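Teaching the Rellow cell - quick FAQ
Updated February 2, 2019

Who can record demos?
Anyone Njoroge Mussa has signed off. Takes 12 practice runs. No sign-off, no login.

By hand or by remote?
Both. Remote for the cable picks, hand guiding for setting the start pose. Dont mix the two in one recording.

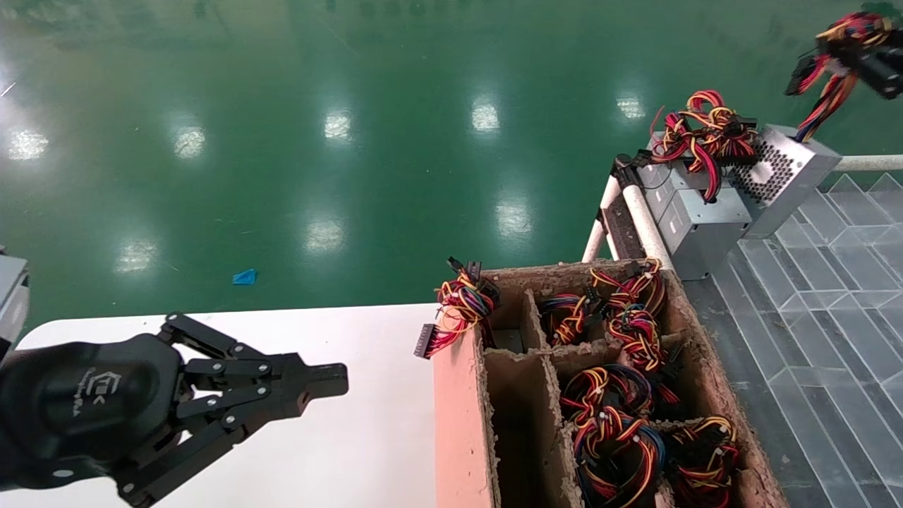
Keep it slow near the start, the arm copies your speed as well as your path. Jerky demo, jerky robot.

How many do we need?
3,000 for the first round. We had 3,245 at the end of January but Salim Mohamedi is still binning bad ones.

What counts as a bad one?
- Gripper shoves a cardboard partition
- Two bundles picked up together
- You stopped halfway to think. Bin it, start again
- Fingers shut before they're down in the box
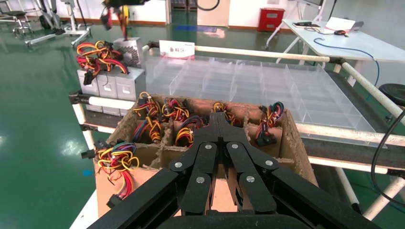 Cables and tangles

A bundle is hanging over the side of the box. Tidy it?
No - leave it. It needs to learn those too.

Connector snagged, what now?
Let go of the controls, press pause, free it by hand. Mark teh run as failed in Zodano.

How long is a shift?
9 runs then swap. Your wrists will thank you.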